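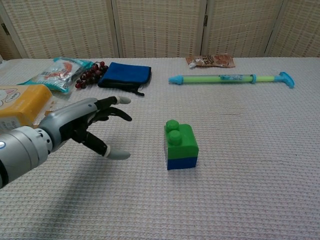
Aravind Chowdary asked before we had our coats off whether the dye house could hold a shade across two batches of cloth, and that question set the order of the visit.

The Storside mill finishes pale household textiles, mostly tablecloths and bedding. Greige fabric arrives from the Benítez weaving shed on rolls of 346 metres and is inspected on a sloped light table before scouring. Faults are tagged at the selvedge with coloured thread – red for a missing pick, blue for an oil mark – and the tags stay in through dyeing.

The dye house runs eight jet machines. Three were down for seal replacement, so we saw one full cycle only, a light grey on a textured cotton. Shade is checked against a lab dip under two lamps. Batches outside tolerance are topped up once, then sold as seconds. To answer the question: within one greige lot, yes; across lots, they don't promise it, and the order form says so.

Finishing was the noisiest section. The stenter has nine chambers and takes up nearly half the hall. Begoña Vallejo went through the overfeed settings with us and explained why textured weaves are run slower, with less width tension, to keep the surface from flattening. Residual shrinkage is measured on washed squares in a small room beside the boiler.

The Clovier softener trial was not open to visitors. Samples of both finishes were at the exit, labelled by lot number. Parking is at the Plallavia gate; the front lot is for deliveries. The next visit is planned for April, and closed shoes are required.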